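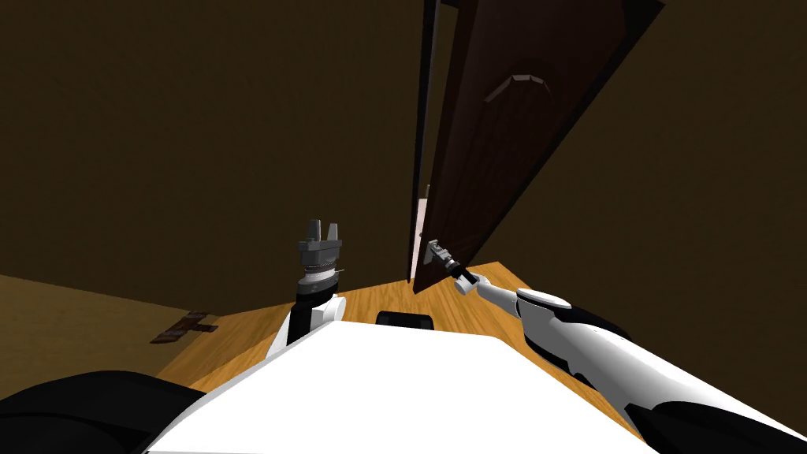 K. Balogh

4.2 Contact stages in door opening

The question in this section is a narrow one: can a mobile robot with two arms open an interior door well enough to be left alone in a house? We treat the door as a chore in its own right. Most other chores in the Dedix task set depend on it, and a machine that cannot leave the room cannot fetch laundry or clear a table in the next one.

We ran 2274 simulated episodes in the Flultdale apartment model. Of these, 2000 used the standard door settings and the rest used changed hinge friction or a stiffer latch. Only the standard episodes are scored here. An episode was split into four stages: approach, grasp, unlatch and swing. The clock started at the first commanded arm motion, and an episode counted as complete when the door had opened far enough for the base to pass through.

The policy failed in 402 of the scored episodes. Few of these failures came from the approach stage. The base usually stopped within reach of the handle, and small errors in base heading were absorbed by the arm. The larger share came after the fingers had closed, when the controller had a grasp but had to keep it while the load changed direction. Figure 1 shows the robot with its right gripper closed on the lever handle and the door partly open. A door that swings toward the robot makes this part of the task harder — the arm must pull the panel into the same space that the base occupies.
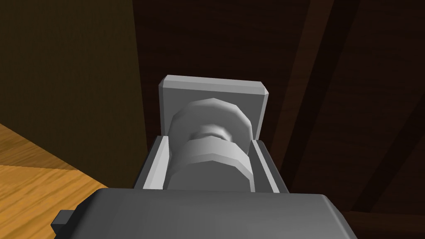

Grasp quality is usually reported as a single score, and we found this too coarse for the swing stage. A score taken at finger closure says little about how the grasp will behave once the wrist has to turn. We therefore log side support and end support separately. In Figure 2 the flanged, spool-shaped object sits between two side walls, with its far flange resting against an upright plate, so contact on the sides and contact at the end can be read apart. The simplified geometry matters as well. The object is modeled with flat facets, and a faceted rim can produce contact forces that jump as the part rolls, where a smooth rim would give a steady value. We filtered the contact force before scoring and kept the raw signal for comparison.

The filter changed the score of some episodes but not the order of the failure types. Loss of side support was still the most common, followed by a wrist joint reaching its limit.
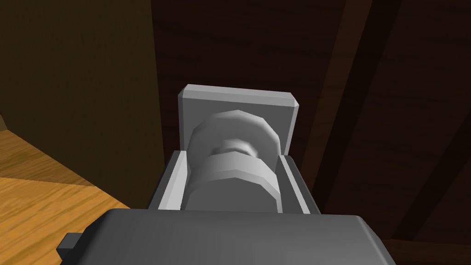 To test whether the result depended on our labels, we drew 40 failed episodes and labeled them a second time with the stage names hidden. Disagreements fell mainly at the border between unlatch and swing, where the latch has cleared but the panel has barely moved. We kept the original labels for these.

A person who loses a door handle takes hold of it again without planning to. The Givimance controller has no regrasp behavior, and a single slip ends the episode. At this failure rate we would not call the chore solved. The approach and grasp stages are close to usable in a home, while unlatch and swing still need someone nearby. Section 4.3 repeats the test with a regrasp step added after the first loss of contact.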